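Learning to bake bread at 76 (me, not the oven)

I have a new hobby and I can't shut up about it, so you get to hear it too. Bread! At my age! I turned 76 in August and my daughter-in-law gave me a bag of flour with a ribbon on it, half as a joke, and I have baked nearly every morning from then on.

You have to understand that I never baked. My wife did the baking for our whole marriage and I did the eating, and after she died I bought sliced bread from the store on the corner and thought that was fine. It was fine. But then I had this bag of flour sitting on the counter looking at me, and one morning at 4 (I don't sleep much anymore) I opened it and mixed it with water and salt and the packet of yeast, and I got a brick. A real brick. I ate it anyway with a lot of butter.

The second one was better. The third one was worse than the first, and that's when I called Dima Atallah, who lives upstairs and grew up over her father's bakery. She came down in her slippers, stuck a finger in my dough and told me my kitchen was too cold and I was in too much of a hurry. Both true! She had me put the bowl in the oven with only the light on and go do something else for 2 hours. I went for a walk, read the paper, came back, and the dough had climbed up to the rim of the bowl. I yelled out loud. I don't think I'd been that pleased with anything since I retired.

So what have I learned? Wet dough is scary and you should make it anyway. I kept adding flour so it wouldn't stick to my hands, and that was how I made the brick. Now I wet my hands under the tap and fold the dough over itself a few times, leave it, fold it again. It goes from porridge to something smooth and bouncy, and I still get a kick out of it every single time.

Also, weigh things. I fought this for weeks because my wife used a chipped blue cup for everything and her bread was wonderful. But she had forty-some years of practice with that cup and I had none. Fuad Shiferaw from my walking group lent me his Karkell scale and I haven't given it back yet (Fuad, if you're reading, I know, I know). My rolls come out the same from one day to the next now. I do still use the blue cup, for coffee.

My favorite so far is dabo, the big soft Ethiopian loaf I remember from when I was a boy. Berhanu Weldu gave me his mother's way of doing it, over the phone, with no amounts at all. "Enough flour." "Some black seed, you'll know." I did not know! It took me a lot of tries to get anywhere close, and I'm still not there, but the last one smelled right. When I took off the lid and the steam came up with the coriander and the black seed in it, I was eight years old in my aunt's kitchen for a second. I sat down with a slice before it had cooled, which Dima says is a crime, and it was gummy in the middle and I loved it.

The other thing I like is going out to look at other people's bread. I used to walk straight past the Alemayehu bakery on my way to the pharmacy. Now I stand at the window like a kid and try to work out how they did things. How do they get the rings so even? Is that topping butter and sugar, or flour too? The young man behind the counter, Amanuel Tekleab, has started answering my questions before I ask them. He told me to brush the tops with milk for a soft crust and egg for a shiny one, and he told me my oven runs hot from one look at a roll I brought him in a napkin. He was right, I bought a thermometer, it does.

Next I want to try a sourdough. Ibsa Derese from my old job has a starter going in a jar and has promised me a spoonful, if I swear to feed it. I've kept tomatoes alive on a balcony, so I think I can manage a jar. After that, sweet buns with the crumbly top. I've read what feels like 1,000 recipes for those and they all disagree, so I'll pick one and find out.

If you've been thinking about starting, start tonight! Flour, water, salt, yeast, and somewhere warm to leave the bowl. And if you have a good way with buns, please write it in the comments, with amounts. Berhanu, that means you. 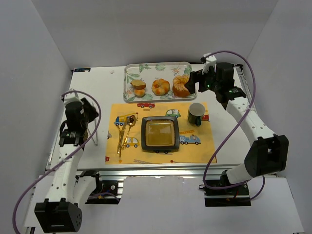

Rolls, a bun and a ring on the leafy tray.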